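Gadden Closed-Cell Foam Liner Sheet, White

Gadden liner sheet is cut for lining drawers, trays and parts bins in repair shops and small assembly rooms. The sheet has a fine surface and holds light parts in place without adhesive. It can be trimmed with a utility knife and a steel rule.

Supplied flat, two sheets to a pack. Minimum trade order is 13 packs. Larger orders ship from the Flendedell warehouse – allow extra time for mixed thicknesses. 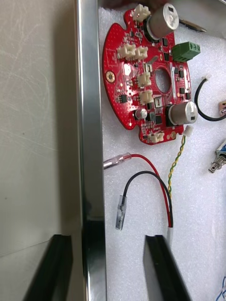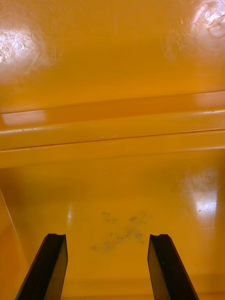
Red circular board on white foam (first); glossy orange-yellow surface (second).

Product notes by Chi-keung Chou, Cosirness Supply | Updated 13th January

Clean with a damp cloth and mild soap. Do not use acetone or other strong solvents. Standard sheet is not static-dissipative; for bare boards and chips, order the Yoon grade, stocked from April.

Rated for 3,000 load cycles at room temperature. Store flat and out of direct sunlight. Cut sheets cannot be returned – check drawer sizes before ordering. For custom sizes, send a dimensioned drawing to Mal-soon Ji at the trade desk.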